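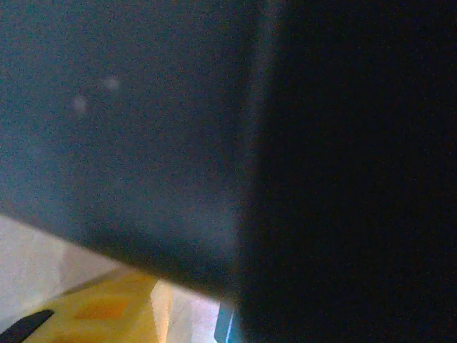 Questions we keep getting about the two-arm project at the Lamptey after-school robotics club, answered by a parent who signed up to help and still has doubts. If you want the cheerful version, ask for the flyer.

## Will my kid build a robot?

Probably not from scratch. The arms come as a kit, and last year's group put most of it together. Your kid will replace parts, tighten parts, route cables, and spend a lot of time teaching the arms to handle ordinary objects. Some students love that. Some expected something with wheels and a cannon, and they leave by the second month.

## What do they do all afternoon, then?

A student drives the arms through a task by hand, over and over, and the recordings go into training. Later the arms try it alone. Between those two steps there is a lot of sitting, labeling, and arguing over whether a run was good enough to keep. I think the club undersells how dull this part is. You should know before you commit.

## Why do they practice on such easy things?

"Easy" depends on who's doing it. I figured picking up a box was a week's work and said so at the first parent night. Then I watched the students try to get two grippers to share one. With the left arm on one end of the box and the right arm on the other, and the thing tilted in midair between them, any small disagreement between the arms goes straight into the box or the joints. I'm still not convinced it needs a whole semester, but I've stopped calling it easy.

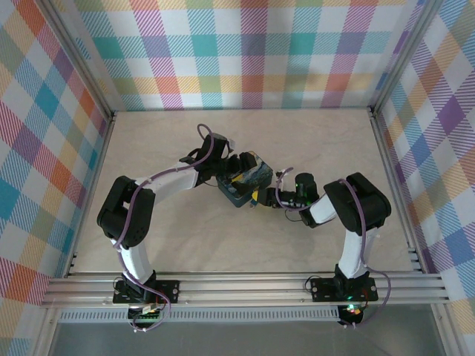
Cables are the other half of the job, and they never make it onto the flyer. An arm that works fine in one pose can pull its own wiring tight in the next, so students have to plan for the whole range of motion. Look at how far that purple cable on the left arm has to go, over the gripper, around the elbow and down to the base, and picture all of it moving. If your kid hates fiddly work, this is where you'll hear about it.

## Is this artificial intelligence?

It's machine learning, yes. Whether the students understand the learning part is a fair thing to ask, and I've asked it. The older ones can explain why a policy trained on sloppy recordings gives sloppy results. The younger ones mostly know which button starts training. Wenjie Zeng, our lead mentor, has promised more time on the math for 2027. I'll believe it when I see the schedule.

## What is Larka?

The name of our team entry, picked by student vote. It doesn't stand for anything.

## And Bedeo?

The regional meet. Teams bring a two-arm setup and run 4 tasks, with 2 attempts at each. Only the better attempt counts. I have complained about that rule because it rewards luck, and the organizers wrote back politely and kept the rule.
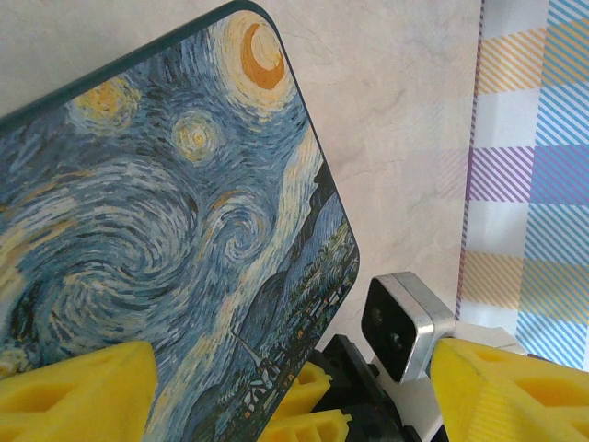

We also won't know the exact objects ahead of time. Bedeo gives out a general list, and teams find out the rest when they arrive. Training on one favorite prop until it looks great is a trap. The club fell into it last season, and I expect it to try again, so we now ask students to swap objects, turn them around, and move the starting point before anyone claims a task is finished.

## What counts as finished?

Our house rule is 16 clean runs in a row with no hands in the workspace. A nudge with a pencil is a hand. So is tugging the cloth. Students think this is harsh. A video of the single run that worked tells you very little, and I've seen enough of those videos from other clubs.

## Is it safe?

The arms are small, but they pinch. Sleeves up, hair tied back, power off before you reach in. One student has the stop switch whenever the arms are live, and that student does nothing else. No phones in that hand, either.

## What does it cost?

There's a fee for the semester, and the office will tell you what it is. Esach, the shop that supplies our spare servos, gives us a discount. It's a decent discount – it is also on parts we wouldn't need so often if the students were gentler with the elbows.

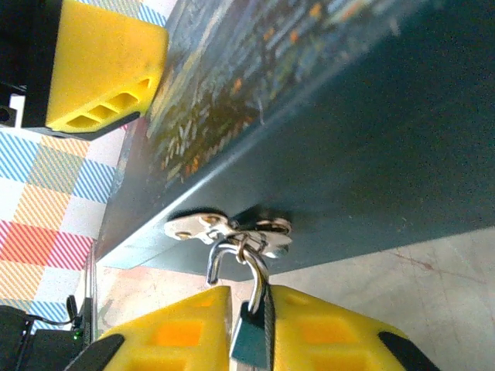 Fingertips wear out too, and the club prints its own replacements. Please don't let your kid offer to print them at home without checking the settings with Wenjie first. We had a batch that was a little too soft, and it cost us weeks of recordings because the grip had changed and no one wrote it down.

## Does it help with college applications?

I don't know, and I'd be careful with anyone who says they do. A student who kept a good logbook will have something to talk about. A student who showed up for the snacks won't.

## Can my kid try it before we pay?

Yes. Come in September, stay the full session, and try to pick one when they're labeling data. If they still want to join after that, sign the form.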